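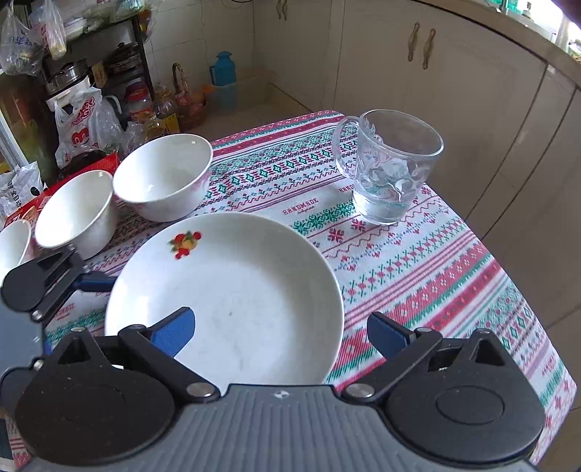
# Laladley Kitchen Open Day: table clearing demonstrations

Published in April by Anselmo Aguirre
3 min read
Filed under: Datasets, Robotics, Events

This folder keeps the recordings from our open day in April. Visitors came to the kitchen in groups, watched one of us clear a table with two hand-held grippers, and after that they could try the tools themselves. The blue finger pads are the ones we use for all dishes.

The table was set with plates, white bowls and a clear glass mug with a little water in the bottom. We kept the patterned tablecloth on purpose -- a plain surface makes the task too easy for the vision part.

Contents:

- 39 demonstrations, of which two are by visitors who agreed to be included
- 1142 short clips cut from them, each with one action
- a text file with the action names (reach, pinch the rim, lift, stack, put down)

The visitor demonstrations are slower and have many second tries. Please do not remove them before training; for the Cliletti baseline we found them useful.

The question I heard most was how to take a plate which lies flat on the cloth. One finger goes over the rim and the other stays outside, and you close slowly. Large plates are more difficult than bowls, and with dirty plates the grip point should stay away from the food.

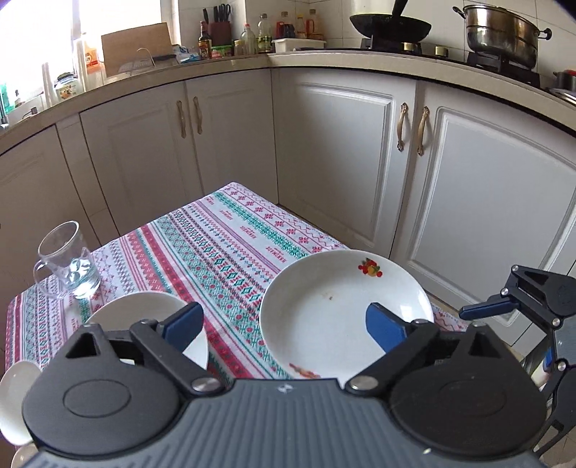
## Known problems

Clips from the afternoon have stronger light from the window. In nearly 100 clips the left and right tools are exchanged in the labels; the list is in the file swapped.txt. The Kruger loader reads this list by itself, but the older Cledatano scripts do not.

If you find other mistakes, write to me -- also small ones.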